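The Bench at Rerkeck

I had been Rodholm's second keeper for 11 seasons, and in that time I had become very good at sitting. There is a technique to it. You lean forward when the ball is in your own box, you lean back when it isn't, and when the first keeper goes down clutching something you stand up slowly enough that he has time to change his mind.

He always did. He had played on with a split eyebrow, a bad oyster and, one January, a wasp in his shorts.

The Tsang Cup semi was at Rerkeck, against Groline, on a ground that sloped towards the river and then gave up and became the river. The programme said the capacity was 1,000. It must have been written by somebody counting the ducks. Our coach gave his talk in a change room with one working light. He told us Groline were vulnerable to pace. We looked at each other to see who had brought any.

In the 59th minute, nil-all, our keeper came for a corner, met the post instead and sat down. I leaned forward. Then I stood, at the agreed speed. He waved for the physio, the physio waved at the coach, and the coach looked along the bench for me with the expression of a man checking whether he'd packed a phone charger.

"You're on," he said.

"Are you sure?"

"No."
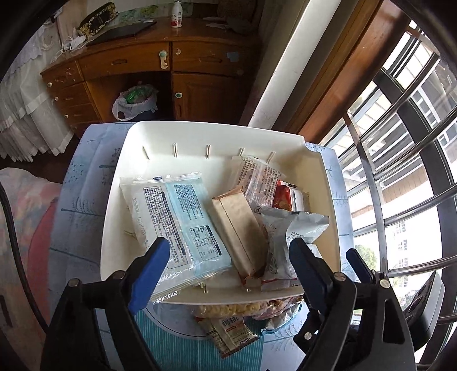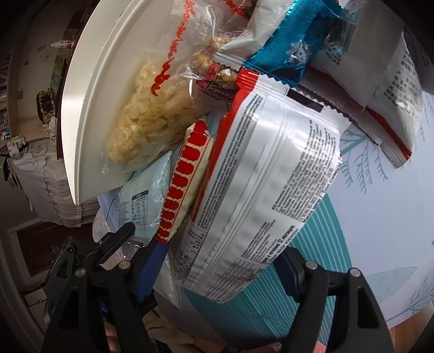
A goalkeeper who hasn't played in a long while remembers the job in the wrong order. I remembered the shouting first and did plenty of it, mostly at our left back, who was on the right. Then I remembered the gloves, which were still on the bench. The trouble was that I'd spent the week studying Groline's penalty takers, and my notes read like the back of that white-and-silver snack bag, column after column of tiny type that a person would only get through if he were very hungry or very lonely. I had been both. I knew their captain went left after a long run-up and right after a short one. I knew their number 20 stuttered. It was beautiful work and I couldn't wait to use it.

They scored from a throw-in.

It bounced once in front of me, took an interest in the slope and went in off my hip. The Rerkeck end was delighted. Our keeper, by now on his feet behind the goal with an ice pack on his head, asked whether I'd seen it late.

"I saw it early," I said. "I had ages."

We equalised in stoppage time when Groline's centre half passed back to a goalie who had wandered off to get a drink, and so it went to penalties. I walked to the line with the whole of my research in my head. Their captain put the ball down and took a medium run-up.

I stayed in the middle to think about it, and he hit me in the chest.

The papers called it nerve. The coach called it positioning, and the following week he put me back on the bench, where I've kept the same seat, second from the end, out of the wind.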